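Clovby two-arm kit – worth it at 3,000?

Posted in: Kits & Reviews

benchrat_hal
6 August 2022
I've had the Clovby pair for long enough to have opinions, so I'm inflicting them on you. Two arms, orange fingers, wrist cameras, and a manual that reads like it was translated by the arms. I paid $3,000 for the set. The Harries equivalent was $1,615 for one arm, and one arm gets lonely.

Assembly ate a weekend. All the screws were in the bag, plus one extra I've decided not to think about. The fingers are the best part of the kit. They're wide at the base, they taper nicely, and they open far enough that you can be sloppy about your approach.

My test job is the dullest one I could come up with: blocks into a square of black tape on the table, both arms sharing the work. I recorded 116 runs by hand before I let the software try anything.

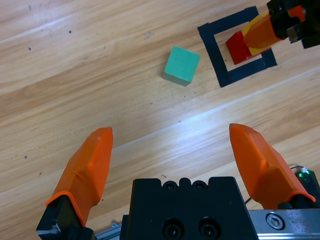 The handoff logic is where your money goes. Each arm is supposed to know when the other one is busy in the square and wait its turn. Mine wait so politely that I've made coffee during a standoff. Turning down the clearance setting helped, and then I had a small collision, so I turned it back up.

Verdict: buy it if you like fiddling. If you want something sorted by Tuesday, use your hands.

gudgeon
Reply to benchrat_hal
What are you doing about glare? My wrist cameras hate a shiny table. I run the Fotura grippers on a varnished bench and the tracking goes to pieces every afternoon.

benchrat_hal
Suffering, mostly. I close the blinds. A matte mat is on the shopping list, under "second opinion on spending habits."

Harpreet Girard
I'll disagree on value. I sold my Clovby set in February. The arms were fine but support took three weeks to tell me to update the firmware, which I had done before writing to them. For that money I'd buy two used Harries and run Gudineo on top. It's uglier and it picks up the phone.

benchrat_hal
Gudineo wanted me to make an account to open a gripper. I have limits.

Harpreet Girard
You do that once. You've been closing blinds daily.

gudgeon
He's got you there.

tapeandhope
Can you swap the fingers without redoing the calibration? That's the dealbreaker for me, I need narrow tips for small parts.

benchrat_hal
The manual says yes. I say do it again anyway, it takes ten minutes and the manual also says the kit is "whisper silent."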